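Reading time: 2 minutes

Handout 8: Submitting bound coursework

Reports for the Laddale module are printed single-sided on A4. The inner margin is wider than the outer so that text stays clear of the fastening. Up to 16 sheets take one staple, top left, set at 45 degrees. Longer reports are comb bound. Appendices are numbered separately and carry the module code, 654, on every page. Plastic wallets are not accepted.

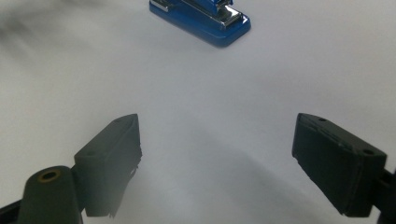

Comments

Marilou Tan: Does the 16 include the cover sheet? Mine was returned last term for being one over.

Reply: Yes, cover sheet included. Appendices are fastened separately.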